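Why I'm Still Running My Own Weather Archive

5 April 2019

I've been meaning to write this one since October, when the old rain gauge finally cracked and I had to decide whether to replace it or let the whole thing go. I replaced it, of course. The new one went up on the fence post the same afternoon and I stood there in a drizzle waiting for it to tip, grinning like a kid!

For anyone new here: I keep weather records for my own backyard in Bristent. Temperature, rain, wind, pressure, and a daily note in plain words. The notes are my favorite part. "Fog until ten, then glorious." "Hail the size of peas, cat furious." The numbers are good too, but the notes bring a day back in a way 13 degrees never will.

The notebooks came first (blue covers, terrible handwriting), then a spreadsheet, and then a proper database on a desktop machine that I can open up and poke at whenever I like. I love that part of the hobby nearly as much as the clouds. 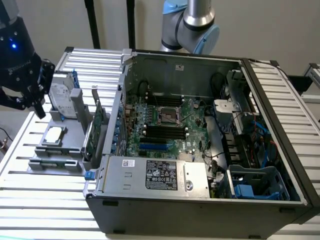
How often do you take a reading?
The station logs one every five minutes, and I do a manual check of the rain gauge each morning before breakfast. If I'm away, the morning check gets skipped and I leave a blank in the record. I don't guess.

The blanks used to bother me a lot. I'd come home from a trip and see that hole in the column and feel I'd let somebody down. Then I got to know Oliwia Zieliński, who lives up the valley in Dahlgren and has been at this far longer than I have. She sent me a stack of her old sheets and they were full of blanks. Colds, weddings, a whole week with nothing but "moving house." Her record is wonderful anyway, and I've relaxed a good deal.

We compare storms now. Dahlgren sits higher than we do and gets the rain first, so on a good wet evening I'll get a message from her saying "coming your way" and I'll go and stand by the back door with a cup of tea. Last fall we had one that dropped two inches on her garden and barely wet my patio. Same clouds, same wind, and there's only a ridge between us. I was thrilled and a bit jealous.

All of it goes into a program called Clusus, a small thing with an ugly gray window that does exactly what I want. It draws a line for every year, one on top of the other, and you can pick out the cold springs right away. I've also got 578 scanned pages from the early notebooks in there, which took most of a winter to do. I'd scan a few, stop to read them, and look up to find it was past midnight.

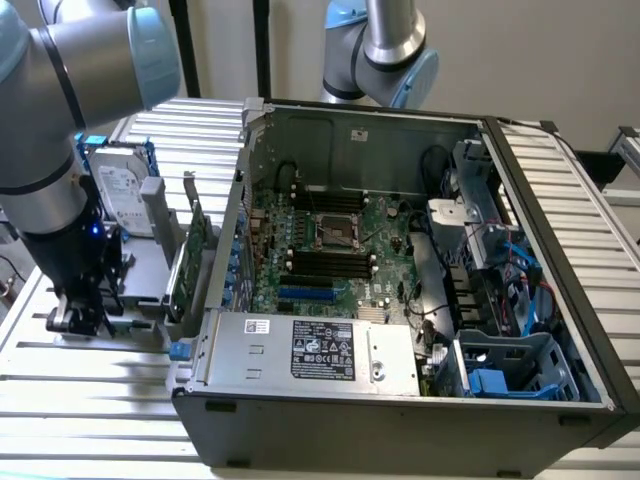
Inside a desktop, lid off, memory slots and all.

Getting the pages in was slow but getting the handwriting into numbers was slower. My sevens look like ones. My ones look like nothing on earth. In the end I read them aloud into a recorder and typed them up afterward, and that helped because I could hear when a temperature made no sense. Thirty below in June – no, I don't think so!

The other project this spring is Mosema, the pond at the bottom of the hill. I've started writing down when the ice goes and when the first frogs show up, and I've added a column for it next to the rainfall. It's only my second year of frogs, so I can't tell you a thing about trends, but I can tell you they were loud. I lay in bed with the window open and listened to them for ages.

I'd like to get a water thermometer down there too. There's a wooden post by the reeds that would hold one nicely if I could find a cable long enough, or a battery that likes the cold. Suggestions welcome, especially from anybody who has done this in a place that freezes over.
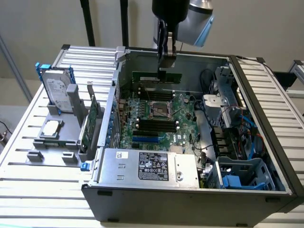 What should a beginner buy first?
A plain plastic rain gauge and a notebook. Put the gauge out in the open, away from the roof and the trees, and empty it at the same time every day for a month. If you still look forward to it after that, start shopping for a station.

I'm going through the spring notes from the blue notebooks next and I'll post the better ones as I find them. The hail entry with the cat has a sequel.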